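**Standing query: baptism and burial entries for the Welstead chapelry, and the proposed merging of two family lines**

**Posted by: Records_Desk_Ferville**
28/08/2020

Members are invited to comment on a proposal to merge two lines in the shared Ferville tree. The first line descends from a Lenz household recorded at Welstead in the chapel register. The second descends from a household written as "Lents" in the rate book for the same district. The proposer holds that both entries concern one family and that the difference in spelling is the work of the clerk.

The chapel register contains 51 entries under the name in its various forms. Of these, 32 are baptisms. The remainder are burials and marriages. No address is given for any entry before the register changes format, and the father's trade is given only after that change.

Comments should state the source relied upon and whether the original, a film or a transcript was consulted.

---

**Posted by: chapelry_reader**

I support the merger. The baptism of the third child in the register falls in April, and the rate book shows the household entering a house at Welstead in the same quarter. The names of the two eldest sons agree in both sources. I consulted the film of the register and the typed transcript of the rate book.

I would add that the clerk who kept the rate book spelt other names by ear. A family known everywhere else as Julach appears there in three forms.

---

**Posted by: northgate_lines**

I must record an objection. Agreement in the names of two eldest sons is weak evidence in a district where the same handful of names was given in almost every house. I have no fewer than four families in my own tree with the same pair.

There is also the matter of the burial. The register records the burial of the Lenz father, with his age given as 51. The rate book continues to show the "Lents" householder paying for a further two years. A dead man does not pay rates. Until that is explained, the two lines should remain separate.

---

**Posted by: chapelry_reader**

It was common for a rate book to carry a name forward after a death, particularly where the widow remained in the house. The collector copied the previous year's list and altered only what he was told to alter. I do not consider the burial to be an obstacle.

---

**Posted by: northgate_lines**

It was common in some districts. I have asked before whether it was the practice at Welstead, and the question has not been answered. If a member can show another household there in which the name was carried forward after a known burial, I will withdraw this part of the objection.

---

**Posted by: tithe_and_tally**

I can offer one case. The Julach householder was buried in the chapelry, and his name stands in the rate book for the year following. It is then struck through and replaced by "Widow Julach". The entry is on the seventh leaf of the volume. The transcript gives the corrected form alone and does not show the striking out, so members working from the transcript will not find it.

I consulted the original. My copying notes are legible, although I would ask for patience over the abbreviations. 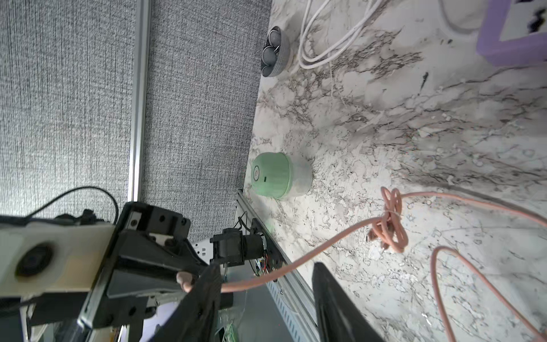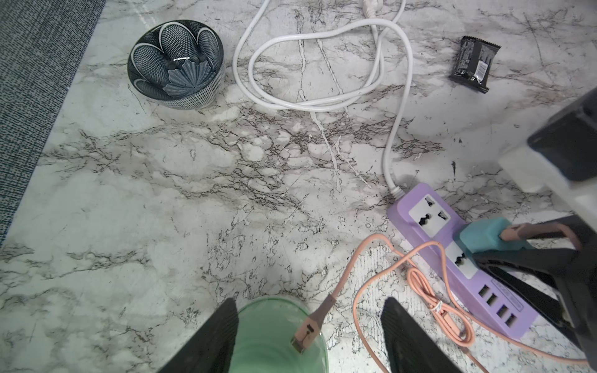 *Marble-patterned worktop with a coiled white cable, both views.*

To return to the point: one case shows that a name could be carried forward for one year. It does not show that it was carried forward for two. I therefore regard the question as open, though I lean towards the merger.

---

**Posted by: northgate_lines**

I am obliged to the previous member. I accept the Julach case for one year and withdraw my remark that the practice had not been shown. The second year remains.

I would also ask that the note on the transcript be placed at the head of the source page. If the typed version leaves out corrections, every conclusion drawn from it needs to be looked at again, including several of mine.

---

**Posted by: Records_Desk_Ferville**

The source page has been amended. The note now reads: "The transcript of the Welstead rate book gives final readings only. Deletions and insertions are not shown. Members should consult the original or a film before relying on any entry for a date of death or removal."

Members are reminded that the shared tree contains more than 200 links which cite this transcript. The desk does not have the means to review them all and asks those who made the links to check their own.

---

**Posted by: upper_ferville_kin**

May I raise a separate point? The proposer has assumed that the Lenz widow stayed at Welstead. In my own family papers there is a letter which places a Widow Lenz at Ferville, lodging with a married daughter, in the winter after the burial. The letter is undated but mentions the new chapel roof, and the chapel accounts date the roof.

If this is the same widow, she was not in the Welstead house during the second year, and the name in the rate book must belong to another person. It might be the eldest son.

---

**Posted by: chapelry_reader**

The eldest son bore his father's name. If he took on the house, the entry would need no alteration at all, and both years would be accounted for. In my view this strengthens the case for the merger.

---

**Posted by: northgate_lines**

It would, if the son were of age. By the register he was nineteen at the burial. I do not say that it is impossible, but I would wish to see how the collector treated other young householders. I also note that we do not yet know whether the letter concerns the same widow.

---

**Posted by: upper_ferville_kin**

I will make a full copy of the letter, including the address panel and the spelling as it stands, and place it on the source page. The daughter's married name is given in it and should be possible to find in the marriage entries.

---

**Posted by: Records_Desk_Ferville**

The desk thanks members for their contributions. The two lines will stay separate for the present, joined by a "possible connection" note which cites this thread. The merger may be proposed again when the letter has been copied and the marriage entry found. Members are asked not to alter either line in the meantime. The thread remains open for replies concerning the daughter's marriage.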